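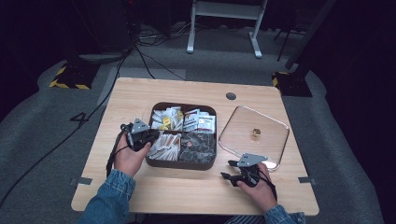 Sugar packets clumping in the break room

Dima Zein
I stock the coffee station for a small office. We go through over 4000 sugar packets a year, so I buy by the case and keep it in the cabinet above the dishwasher. By February most of the packets have turned into little bricks. The creamer does it too. Is there a way to store them, or do I have to buy smaller boxes?

Marlene Araújo
Move the case first. Steam from the dishwasher goes straight up into that cabinet, and paper packets let moisture through. I keep ours in a lidded plastic bin on a low shelf across the room and put out 50 at a time. Refill when you get down to 20 or so. Old ones go on top so they get used first. Clumped sugar is still fine to use, just squeeze the packet before you tear it. Creamer that has gone hard I throw out.

soltero7
rice in the bin works

Marlene Araújo
Rice doesn't do much in a bin that size. The silica gel bags that come in shoe boxes are better, and you can dry them out in a low oven if the label says so. I do mine on a Sunday every couple of months.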